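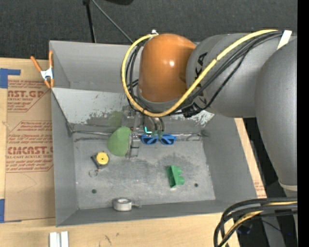
Bins, Benches and Other Things That Take a Beating

Filed under: Gallery / Workrooms / Wear and tear

Every supplier who has ever walked into our building has told me their bin will outlast me. I'm fifty-something and in fair health, and so far I've buried a good many bins. So when Etornam Tsikata suggested a gallery page about the gray bin on the wooden table, I said fine, as long as we weren't going to pretend it still looks like the catalog.

The catalog, for what it's worth, was from Favach, and it promised a coating that "shrugs off daily contact." I kept the page. I keep all those pages. The price was 300 dollars with the fitted panels and a bit less without, and Mawuli Kpodo talked us into the panels. He still thinks he was right. Judge for yourself.

The sloping panel

Look at the lower part of the pale one, in front of the rear wall. Dark worn patches, lighter coating scraped away in ragged areas. The sales sheet called this a "low-wear zone." I'd like to meet whoever tested it, and I'd like to know what they tested it with. A sponge, I suspect.

The rear wall

Smooth and plain, and it looks a lot better than its neighbor. Mawuli points to it whenever I complain. My answer is that a wall standing behind another panel hasn't been asked to do much. Put it in front for a season and then we'll talk about quality.

The floor

Scratches, pale specks, darker smudges. Etornam calls it "patina," a word I'll accept for a copper roof. A man from Quansah offered to resurface floors like this one for us and swore the job would be good for 34 months. I asked what would happen in month 35 and he changed the subject to shipping.

The strips along the back

The thin one on the left looks like metal. The one on the right is scuffed and still shiny, and I'd be happier if it were one or the other. Wolitz sells a replacement set, 2 to a pack, and says they fit "most bins." In my experience "most bins" means every bin except the one you own.

The green piece

Flat, rounded, shaped like half an oval, with the straight side against the gripper finger. I like it for the color, since the bin itself is all some kind of gray. There's a fainter greenish patch on the sloping panel above it. Etornam has a theory that green things leave a mark on that coating. I have no theory, and I'm not signing off on hers without a wet rag and ten minutes to check.

The table

Light wood, and my favorite thing in the room. It came from the old Lusau workshop for 33 dollars in January, no brochure, no warranty, no claims about contact of any kind. Mawuli wanted to swap it for something with a treated top. I asked him who would be doing the treating, and with what, and he's promised to get back to me.

If you own one of these bins and yours still looks new, write in and tell us what you keep in it. My guess is nothing. Etornam reads the mail and will pass along anything with a photo attached, and Mawuli has asked me to say that he stands by the panels.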